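18 December 2025

Spent the morning on the equipment plan for next year and the afternoon at the teardown bench. The plan is due to Ieuan Vaughan before the break and it still has two holes in it: the gripper line and the spares line. Everything else can stand as drafted in September.

The gripper line first. Elton quoted 234 per set of fingers, and we would need 3 sets to get through the year at the present rate of wear. Clorkimov sells a cheaper finger with the same bolt pattern, but the tip is wider and I don't think it will go into a drive bay. I have asked for a drawing. If the tip is over the width I gave them, the cheaper part is dropped and the Elton price goes in as it stands.

Desktops remain the right thing to plan around. The cases open flat, the boards are laid out in a predictable way, and the blue plastic parts tell an operator where to pull. The cables are the problem. On a Dell tower like the one on the bench, the black bundle runs along the lower edge of the board and then turns down, and the light blue SATA cable loops over toward the drive area. An arm coming at the caddy has to deal with that loop either by going around it or by moving it first.
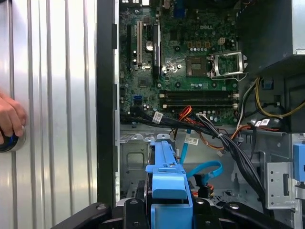

Moving it first costs a step, and steps are what the plan is priced on. I put 30 seconds against a cable move in the September draft. I now think that is low for a loop that can spring back, and I will leave the figure alone only until I have timed enough units to replace it with something better. Ieuan will ask where the number came from. It came from me, with a stopwatch, on easy units.

Second item under the same heading is a fixture. At present a side panel can end up being steadied by hand, and I can't put a hand in the budget. Yousafzai makes an adjustable clamp plate that takes most tower sizes, listed at 968 with the base. One plate would serve the single bench. Two would let us load the next case while the first is being worked on, but there is no floor space for a second station until the racks move, so I have written it up as one plate now and one deferred. The deferred one goes in the notes and not in the total.

Checked the lead times after lunch. The clamp plate is in stock. The finger sets are made to order, so they should be ordered first even though they are the smaller sum. I have swapped the two rows in the sheet to match.

Then the spares line. Last year it was one lump, and at year end it was impossible to say what it had gone on. I have split it into finger tips, screws, camera cables and lighting. Camera cables are the one I would defend if the total gets cut. A finger tip can be changed between units, while a failed cable stops the bench until a new one arrives.
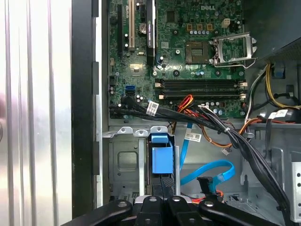
Dell tower, side open: CPU socket and both memory slots empty, drive caddy at lower center.

Units stripped to that stage are useful for planning. With the memory and processor out, the remaining work is the drives, the cabling and the power supply, and those are the steps with the widest spread in time. Kullix offers planning software that claims to estimate this from a parts list. I read their sheet twice and could not find how it treats cables, so I have not given it a row. I will write to them in the new year and ask.

One correction to make before it goes out: freight is in the clamp plate row but missing from the finger sets. I need the Elton shipping figure in writing. Also need to settle whether training hours belong in this plan or in the general staff budget. Ieuan had them in the general budget last time and I would leave them there.

Sheet saved, draft two. Drawing from Clorkimov still outstanding.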